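Two-arm kit for a small packing job, is it worth the money?

Posted in: Tabletop robots and automation
Nov 25, 2018

Haruna Morikawa

Hello everyone. I hope this is the right part of the site for my question.

I work in a small company which prepares sample boxes for shops. Our boxes are light, and most of the work is to take small things from a bag and put them in a tray, or the opposite. The things change every week. Now we do it by hand and it is boring for the people, and in December we have always too many orders.

My manager received an offer from Runport for their two-arm table kit. In the offer there are two arms with grippers, a small camera on each wrist, the mounting rail, the control box and 8 hours of remote training. The enclosure is extra. They call the teaching program Flidus, and it has a yearly license after the first year. I asked for a trial with soft bags, because in the brochure I only found hard blocks, and they agreed.

I have three doubts.

First, the bags. Clear plastic bends and shines, and I am afraid that the wrist cameras become confused by it. Did anyone use this kit with transparent bags for real work, more than some days?

Second, the cables. In the trial the cable goes outside of the arm and makes a big loop near the wrist. When the arm goes into a tray, can this loop catch on the rim? The seller told me "it is never a problem", but this is what sellers say.

Third, the license. If we don't pay the second year, do the arms continue to run the tasks we already taught, or do they stop?

I attach two pictures from the trial, same table in both.
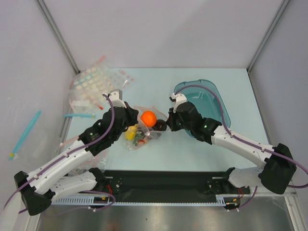
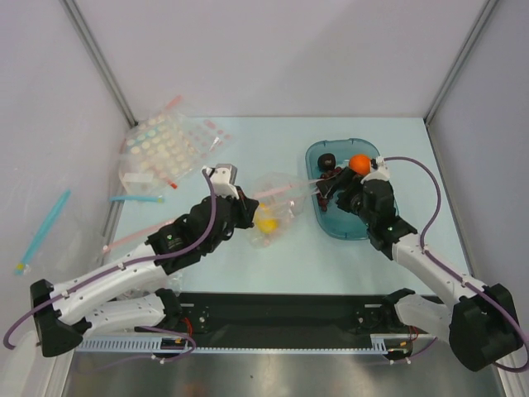

Runport trial with fruit pieces, clear bag and teal tub. First picture: bag between the two grippers. Second picture: right gripper in the tub.

I must give my opinion to my manager soon, so also short answers are welcome. Please excuse my English, I write slowly but I read everything.

Thank you,
Haruna

Chatzigeorgiou

Hello Haruna, your English is clear, and mine is not from birth either, so we will understand each other.

We have the same kit since last year. We use it for filling small bags with screws and plastic caps, so it is not the same as yours, but the bag part is similar. I will answer in your order.

Bags. It works, but you must be patient with the teaching. With clear bags we had to record 324 demonstrations before we were content with the result. With paper bags 114 were enough. The difference is mostly in the light. We had a lamp directly over the table and the reflections changed each time the plastic moved. We put a white diffuser under the lamp and repeated the recordings, and after this the grip was much more regular. If you can choose your bag, choose a thicker one. The very thin film sticks to the fingers when they open, and then the arm takes the bag away with it.

Also important: one arm should hold the bag near the opening and the other one should take the piece. In the beginning we tried to do everything with one arm, to go faster, and the bag only walked over the table. I would ask Runport to show you the complete motion, from closed bag to full tray, without a person touching anything between. Ask them to do it many times and write down each time a person helps. A trial with pictures is nice but the number of helps is what you will pay for.

Cables. Your doubt is correct. Ours did catch one time, on a deep box with a high rim. It pulled the plug of the wrist camera and the program stopped, no damage. Now we keep the loop shorter, with one more clip on the forearm. Be careful to not make it too short, the wrist must still turn fully. Move the arm by hand to the farthest positions with power off and look at the cable before you fix the clip. With a low tray I don't think you will have trouble.

License. In our contract the tasks already taught continue to run. What you lose is the teaching of new tasks and the updates. But your things change every week, so for you this means that you need the license always. Put it in the calculation from the first day. And ask to have it written in the contract, as my contract is older and perhaps they changed it.

One thing you did not ask: the fingers. The standard ones are good for round things like a lemon or a ball. For flat things they are poor. We buy a softer finger pad from Flukance, and we change it when the surface becomes smooth.

If it helps, I would buy it again, but not for a December with too many orders. Start in a calm month. In the first weeks you will be slower than by hand.

gearbox_pete

We looked at it and didn't buy. Too slow for us. If your volume is small just hire one more person for the busy weeks, way cheaper. Can't say anything about the license.

Haruna Morikawa

Thank you both.

Chatzigeorgiou, this is very useful, specially the part with the diffuser and the advice to write down each help. I did not think of it. I will ask for a second trial with our own bags, and I will ask if I can choose which pieces go in, also some flat ones. Can you tell me if the diffuser was a special product, or a simple plastic sheet?

Pete, we hired one person last year and it was good, but to teach the person took also time. I will put both costs in my report.

Chatzigeorgiou

A simple sheet of white acrylic, matte on both sides, cut at the hardware store. Leave a space between the sheet and the lamp, or it becomes hot.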